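**wvermeulen**
Wrist-cam set from the Zestari cell, crushed packaging class. We have 32 grasps on the tartan cookie package, all pinched at the narrow end. Keep or drop? The printed text is barely legible in most of them.
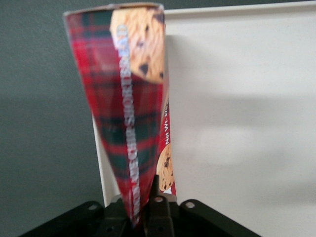
My concern is label noise. Annotators split between "box" and "bag" on 8 of the 32.

**mpacheco**
Keep. Deformed items are where the policy is weakest. Add a "crumpled" attribute and leave the class at "package".

**plarkley_ops**
Disagree. Blur at that range teaches the encoder nothing. I'd cap it at 6 per item and re-record the rest with a slower approach.

**mpacheco**
Slower approach changes the action distribution — you'd be fixing the images and breaking the trajectories.

**wvermeulen**
Fair. Relabelling as "package" tonight, no cap for now. Will colour-code the disputed ones in the sheet.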